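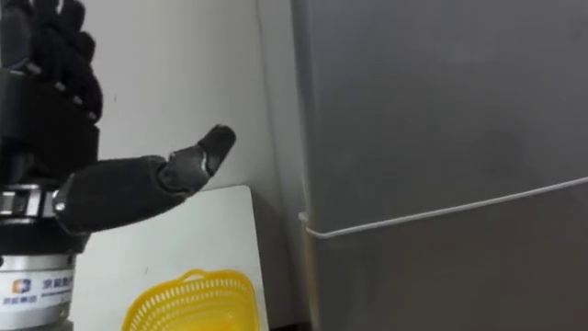
*Marit Oldenkamp*

January 8, 2018

**Progress report to Dirance: the Chala phone, second half of the grant**

It's been a really good six months, and I'm happy to finally put it on paper. When I wrote in July we had a phone that worked on the bench and a long list of things that didn't work anywhere else. Today 788 Chala phones are out with people in Ovmont, being dropped, sat on and used for everything from bus tickets to video calls. Conano shipped the last box of the pilot batch in December, and the help desk has been busy ever since (mostly with people asking how to move their contacts over).

## Where the pilot stands

The plan you funded was to find out if a low-cost phone with a battery you can swap by hand would hold up in daily life, and if people would bother to swap it. On the first part I'm comfortable saying yes. We've had 81 phones come back so far. The largest group came back for the same thing, a charging port that works loose if you use the phone while it's plugged in and lean it on the cable. We all do that in bed, so it should have been in our test plan and it wasn't. The fix is a small bracket that holds the port to the frame of the phone, and phones repaired with it are already back with their owners.

The rest of the returns are a mixed bag: cracked screens, a batch of stiff volume keys, a few speakers that buzz on low notes, and several phones with nothing wrong that we could find. Those last ones bother me the most. I suspect a software problem that goes away on restart, and we now ask for the log file before anyone sends a phone in.

On the second part, people do swap! I'd expected it to be a thing for hikers and delivery drivers. What we hear on the help line is that parents love it — one spare battery lives in the kitchen drawer and whoever needs it takes it. We also hear from people who bought the spare, put it in a bag and forgot it, and by the time they wanted it, it was flat. A reminder in the settings would help there and it's cheap to add.

## Battery life

The pilot phones send us usage data only if the owner turns that on. We have 1562 full-day logs to work with, which is more than I'd hoped for at this point. A typical day of messages, maps and some video gets through to bedtime on one battery. Heavy video days don't, and a day spent somewhere with weak signal is worse still. The east side of Ovmont is hilly and reception there is poor, and you can see it in the logs right away.

Standby is the part I'm proudest of. In July the phone lost far too much charge overnight, and the cause was the weather widget waking the radio over and over. It now checks when you unlock the screen. Such a small change, and the complaints about mornings stopped within a week of the update going out.

## Software

We promised two updates during this period and delivered 2. The first was mostly security patches and the widget fix. The second brought:

- a camera app that opens faster from the lock screen
- larger text that doesn't break the dialer (it used to push the call button off the bottom)
- a battery page showing which of your batteries is in the phone and how worn it is
- better Bluetooth pairing with older car stereos

The battery page took longer than planned. Our first version guessed the wear from charging time and it guessed badly, so we went back and read it from the chip in the battery itself. Older spares from the very first run don't have that chip and show up as "unknown." I'd like to replace them free of charge, and there's room for it in the parts budget.

The camera itself is still just okay. Daylight photos are nice, with good color, and I've got one of the river on my wall at work. Indoors it gets soft and grainy. Conano has a new noise filter in testing that looks promising, though it makes each shot take longer to save, and I don't want to trade one complaint for another.

## What slipped

The printed repair guide isn't done. The online version is up and gets used a lot, but we promised paper copies to the library and the repair café in Ovmont, and they're still waiting. The screen chapter has to be redone for the new bracket, since you now take out an extra screw before the display lifts. Drawings are finished, text is half finished.

The back covers are also behind. Two of the four colors we showed you came back from the molder with a seam you could feel with your thumb, so we only shipped gray and green. Green was gone first, by the way — I would have bet on gray.

## Money

Spending is within the total. We went over on shipping, because returns travel both ways and we pay for both, and under on screens, where we got a better price than we'd quoted. I'd like your approval to move what's left of the screen line to the port repairs. The full sheet comes with the invoice as usual.

## Through spring

First job is the bracket: fitting it to every phone that comes in for any reason, and getting it into the build for the next run. Then the repair guide, then the battery reminder. We'd also like to offer a second round of spare batteries to pilot owners at cost and see how many take it up, which would tell us a lot about pricing for the full release.

One decision we need from you is on the headphone jack. Conano can save some space by dropping it from the next version, and that space could go to a slightly bigger battery. Owners who wrote to us about it want it kept, quite loudly. I'm with them, and I'd like to settle it before the new molds are ordered.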